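Our project for the Plivari workshop began with a pretty simple gripe: by the end of a Tuesday, everybody's odds and ends had landed in one bin, and finding your own work gloves could eat up half a break.
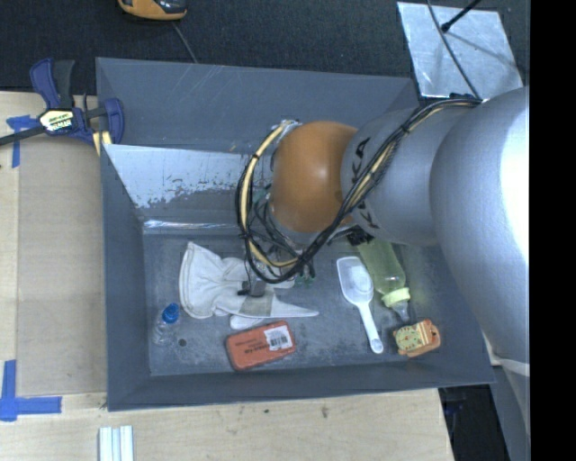

So Jailson Guerra and I spent October sorting, and I have to say we enjoyed it more than we expected! We logged 122 items over 6 sessions, with gloves, bottles and small boxes each getting their own line in the notebook (his handwriting, thankfully). Gloves took us longest, mostly because we kept arguing over what makes a pair.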